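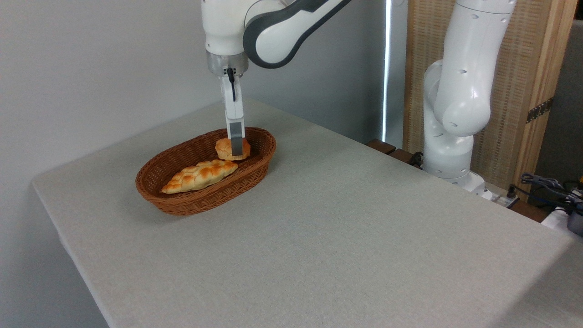

Ein Brötchen ist kein Grund, die Kraftgrenze abzuschalten

Am Mittwoch hat ein Greifer bei Baumgart ein Brötchen aus dem Korb nicht mehr losgelassen. Der Arm fuhr mit geschlossenen Fingern weiter, der Korb rutschte mit, und Masanobu Hattori drückte den Not-Halt. Verletzt wurde niemand. Im Protokoll steht der Vorfall als »Greiffehler, behoben«.

Damit bin ich nicht einverstanden. Der Greifer hat getan, was eingestellt war. Die Kraftgrenze war zwei Tage vorher deaktiviert worden, weil sie beim Anfassen runder Teile zu oft auslöste – bei 440 Versuchen 60 Mal. Das ist lästig, und ich verstehe den Ärger. Aber eine Schutzfunktion, die stört, muss man neu einstellen. Das dauert einen Nachmittag.

Bei Pruvari läuft es anders: Wer dort einen Grenzwert ändert, trägt Namen und Uhrzeit ein, und eine zweite Person gibt frei. Umständlich ist das schon. Ich hätte es trotzdem gern auch bei uns, und zwar vor dem nächsten Versuch mit zwei Armen am selben Tisch.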